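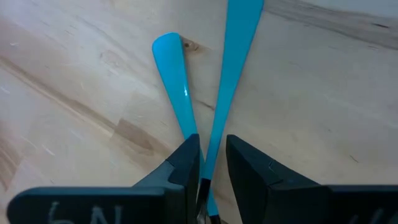

Figure 4. Turquoise plastic arms and gripper fingers over a light wooden surface.

4.2 Renewal terms and the cost of leaving a supplier

The invoice lines described in Section 3 show what each firm paid for machine learning services, but they do not show what the firm was bound to pay next. For that we turned to the contracts. Of the firms in the panel, 141 supplied a full set of signed agreements, including schedules and later amendments. Firms that supplied only a summary or a purchase order were left out of this part of the analysis and appear again in Section 4.4.

Each agreement was coded by two readers working separately (Greco and Malý). The coding sheet recorded the length of the first term, the notice period, whether renewal was automatic, how the price could change on renewal, and what the supplier had to hand over at the end. Where the readers disagreed, the clause was passed to a third (Ospina), whose reading was final. Most disagreements concerned the last item. Suppliers use "customer data" to mean different things, and in several agreements the term changes meaning between the main body and the schedules.

We treat the notice period as the main measure of how tightly a buyer is held. A long first term is visible to the buyer at signing and is usually reflected in the price. A long notice period attached to automatic renewal is less visible and tends to matter only once the person who signed has moved to another post. The two measures are weakly related in our data, and we report them separately.

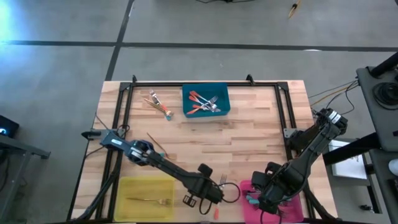
Applied Procurement Group, Department of Business Economics

The Standix agreements need separate comment. Standix sells a forecasting service to wholesalers and bills by the number of product lines forecast. Its standard form sets no minimum spend, and under a simple reading the buyer can leave at no cost by reducing the number of lines to zero. The trained model is, however, held by the supplier, and the form gives the buyer no right to a copy. A buyer who leaves must begin again with another supplier or carry on without forecasts while a new model is prepared. We coded these agreements as open on price and closed on handover.

Tedesco takes the opposite approach. The first term is fixed and the charge for early exit is high, but the buyer receives the model weights and the cleaned training data on the last day of the term. Buyers interviewed by Caruso gave this as a reason for accepting the longer commitment. One finance manager noted that her auditors had allowed part of the fee to be treated as an asset, which had made the purchase easier to defend internally. We did not examine the accounting question further.

The remaining suppliers fall between these two. Gustel and Sodia both offer a handover clause as a paid option, and in both cases the option has to be chosen at signing. Eight of the buyers in this group took it. The others either judged the price too high or, in interview, could not recall having been offered it.

The coded terms were then matched to the 3749 invoice lines by supplier reference. Matching was exact where the reference appeared on both documents. In 20 cases the reference had been changed after a supplier was bought by another company, and Negri traced these by hand through the amendment letters. Lines for hardware, travel and training days were kept in the matched file but given a zero weight, as they fall outside the renewal clauses.

One limit should be stated before the results. Contracts record what the parties may do. Three firms told us that a supplier had waived the notice period when asked, and we have no means of knowing how common this is among firms that did not ask.

We use cookies to remember your settings and to measure visits to this site. Accept all | Manage choices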